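October, bench 2, about the boxes again

Started 2300, which tells you how the day went. The Gough set is down to the two open boxes, the white and the dark, plus the light wooden cube. The lids are in the drawer and can stay there until somebody has an opinion about them. I had one. It was voted down by the glue.

Bases first. The stepped bottoms are glued and square enough if you don't put a square on them. White one rocked on the bare bench, so I shaved the low side and called it a finish. Dark one sat flat first go and I've learnt nothing from it.

Cloth is the mountain print from the Lunutberg order, because the grey one is in the wash and the wash is in Latutlow. It wrinkles if you breathe near it. Ironed it on low, got most of the folds out, and put new ones in folding it over my arm to carry it back.

Spent longer than I'll admit on where the cube should go. Settled on the white box, dark one beside it and a bit forward. Cube turned slightly off square to the walls. I straightened it twice and liked it less both times.

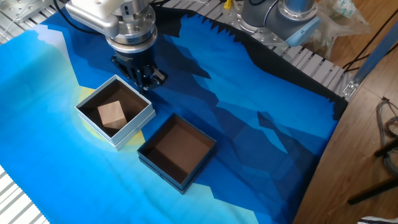 Despina Dinu reckons the dark box should go on the left, as the navy side of the print swallows its colour, and she'd sooner see the yellow sun behind that one. Fair. I'll try it tomorrow on the same cloth before anyone orders another.

To do: 200 grit on the white rim, ring Drekelier about card for the liners, find the good scissors.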